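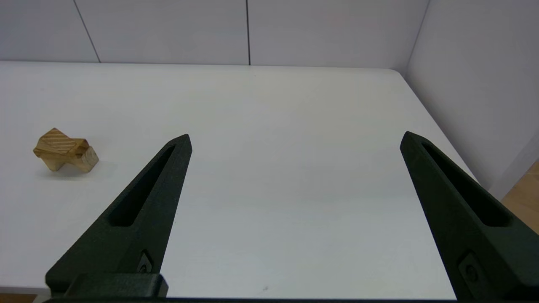

Two black gripper fingers above a white tabletop.

Door sweep

A door sweep is the strip fixed along the bottom of an outside door to close the gap between the door and the threshold. I've fitted more of them than I can remember, so forgive me if I ramble a bit! Most have a metal or vinyl carrier, with a rubber fin, a brush, or a hollow bulb hanging underneath.

Types

Fin sweeps are cheap and fine on a smooth sill. Brush sweeps cope better with uneven floors (my old kitchen in Vusby had a dip you could roll a marble into), and they drag less over a rug.
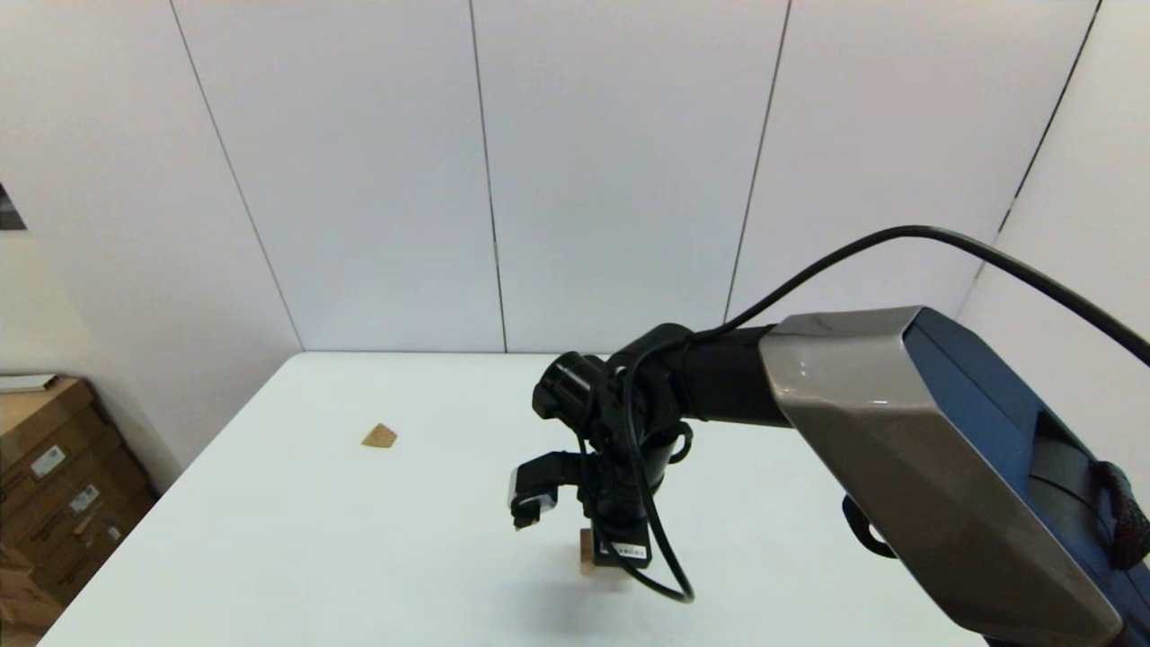 Bulb sweeps squash down as the door shuts, and they're my favorite for drafty entries. Kyriaki Karagiannis, who taught me the trade in Skavville, swore by brushes and we still argue over it.

Fitting

Measure the door with it closed, then trim the carrier with a hacksaw. The screw holes are usually slotted, so start the screws in the middle of the slots, shut the door, and nudge the strip down until it just touches the sill. On a 80-inch door I take it off the hinges only if the sweep slides into a groove underneath.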